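The Snack Table at Gruddale

Every spring our lunch group at Gruddale swaps the usual sandwiches for a table of small, colorful things, and it's the day I look forward to most! Hiwot Tufa picks the colors, Kalkidan Wako sets everything out, and I wander along behind them saying how nice it all looks. The white tabletop is the secret, I think – put fruit on it and everything glows.

Strawberries beside the pale lavender plate, orange at the other end of the table, and a pale green bowl off to the left.
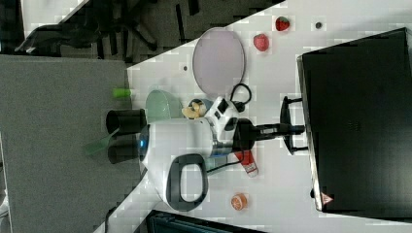
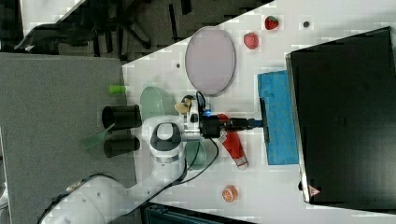 We had talked since March about which plates to bring out, and I'm so glad the oval one won. Mulugeta Teshome wanted plain white (on a white table, Mulugeta!) and was outvoted, though he cheered up once the fruit arrived. Next year Getachew Kumsa has promised melon and his mother's honey bread, and Hiwot is already hunting for a yellow bowl to go with it all. If you have one at home that you'd be willing to lend, please leave her a note at the front desk – she'll be thrilled.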